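Clearing Out the Back Room at Relside
Last updated: 01/09/2026

We use cookies to remember your settings. By staying on this page you're fine with that.

I've been promising to put this page together since we moved the stockroom over from Grekthorpe, and so many of you asked how it was going that I finally sat down and did it! 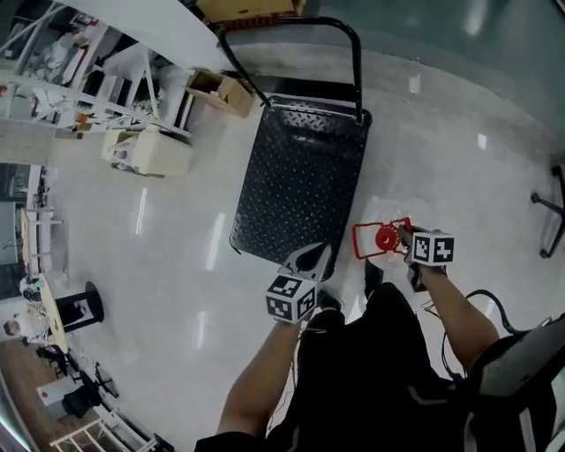
The whole idea was to get one room to do the work of three. Hưng Lương drew up a plan on the back of a Karimi invoice (I still have it, it's taped inside my notebook) and we mostly stuck to it, apart from a long argument over which wall the shelves should go on. We had 67 boxes on the list when we left the old place, plus all the loose bits that never made it into a box, and you know how that goes – one drawer of odds and ends takes longer than a whole shelf of paint cans.

The black platform cart has been the best thing I bought all year. It has that bumpy diamond-plate pattern on the deck and a curved handle at one end, and I would happily push it around all day. I was ready to spend 200 dollars on a fancier one and Lụa Lã talked me out of it, so thank you, Lụa!

White metal shelves: very full. I know, I know. There's an open cardboard box down near the bottom and a beige plastic bin on the floor underneath, and my plan for the fall is to go through everything on there, one level at a time, with the radio on. If you left anything with us in August, please come and get it before I start.

I keep getting asked about the floor. Glossy white tile, and I love how bright it makes the room, but it does show every crumb and scrap of tape. I sweep, then go over it with a flat mop and plain warm water. The strip of wooden flooring by the white railing gets the broom only.

The wooden table stays where it is, over on the side. Hưng wanted it in the middle and I wanted room to turn the cart, and I won that one. Next up is labels (I've ordered a roll of 1060 from Jelitz, so no excuses), then hooks for the teal-gray wall if I can find some I like.

More when the shelves are done!

Contact | © Relside Stockroom | Back to top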